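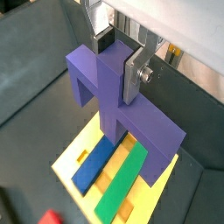 Fig. 1. Purple piece above the cream-yellow board, with the blue and green elongated pieces below it.

Handout 2: Form boards and the geometry of fit
Course notes, M. Barredo

1. Scope

These notes cover the form board as an insertion task: a flat board with cut-out slots and a set of rigid pieces to be placed in it. The session on stacking tasks is separate and uses different terms. Where the two handouts disagree on the word "seat", use the definition given here.

2. Terms

Board. The flat part that receives the pieces. Its top surface is the reference plane, and all heights are measured from it.

Slot. A cut-out in the board with a closed outline. A slot may be open at the bottom or have a floor. In these notes a floor is assumed unless stated.

Piece. A rigid body with a constant outline through its thickness. Pieces with a taper are treated in Handout 4.

Clearance. The gap between piece and slot on one side when the piece is centered. Total play across the slot is 2 times the clearance. Several of last term's lab reports gave the play and called it clearance, which doubled every later result.

Seated. The underside of the piece touches the slot floor over its whole area. A piece that rests on the slot rim at any point is not seated, even if it no longer slides.

3. Elongated pieces

The blue and green pieces in Fig. 1 are elongated rectangles lying parallel to each other. A rectangle with unequal sides matches its own outline in two orientations, 180 degrees apart. A square matches in four. The long side therefore gives a strong cue to orientation and leaves one ambiguity, which has no effect on the fit unless the piece is marked.

Angular tolerance falls as the piece gets longer. For small angles, the sideways shift at the end of a piece is half its length times the angle in radians. Take a piece 100 mm long with an angular error of 2 degrees. The shift at each end is 1.7 mm. If the clearance is less than this, the ends meet the rim before the middle has entered the slot. The same error on a shorter piece may pass without notice.

4. Pieces with arms

The purple piece has a central bar with arms to either side, the two of unequal length, and the longer one turns down into a leg. An outline of this type has two properties that matter for placement.

First, it has inside corners. Each inside corner of the piece must clear an outside corner of the slot, and these corners wear first. Check them before measuring anything else.

Second, unequal arms remove most of the symmetry. A plain plus sign with equal arms matches itself in four orientations. Changing the length of one arm leaves one. The position of the piece can look correct while the rotation is wrong, so rotation should be settled above the board and before descent.

The center of mass of such a piece does not, in general, lie on the central bar. If it is held at the bar, the weight of the longer arm produces a turning moment about the point of hold. For a piece of 300 g with its center of mass 14 mm from that point, measured horizontally, the moment is 0.041 N m. This must be carried by friction at the contact faces.

5. Order of placement

Where slots are well separated, order has no effect on fit. Where they are close, place the piece with the largest outline while the neighboring slots are still empty, if the task allows it. Raised neighbors reduce the approach angles available. Record the order used, including any piece withdrawn and placed again.

6. Worksheet

a) Repeat the calculation in section 3 for an error of 1 degree.
b) Sketch a five-armed outline that matches itself in one orientation only. Mark the inside corners.
c) Find the center of mass of an L-shaped piece of uniform thickness. State whether it lies within the outline.

Bring the sketch for b) on plain paper. Calculators are allowed. Worksheets go in the Guimarães tray before the December session.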